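Quick chat with the owner of Wetberg, the hat and accessories shop on Stolach street. 19 Jun 2018. She had 11 minutes before a delivery.

First thing, the table. Pale wood, wavy grain, everything gets laid out on it before it goes in the window. "I oil it every September. There's a little gray mark near the middle, I've given up on it."
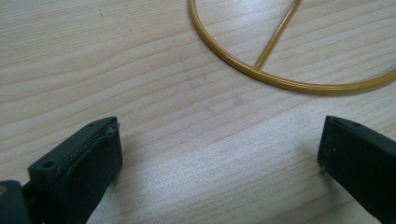
Window display this year is yellow wire. "I wanted some color next to all that brown. My sister said no. I did it anyway."

And the hats? Brown ones sell, mostly. She likes a soft one with a wide brim and lacing round the crown. "People touch the crosses first, allways. Then they try it on."
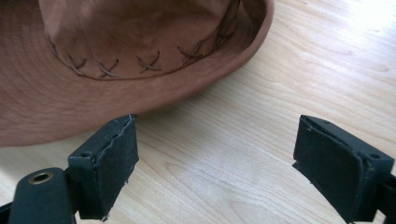

Care tips, fast: soft brush, no radiator, dont stack them. "Eight in a pile and the bottom one's a pancake." Then the van came.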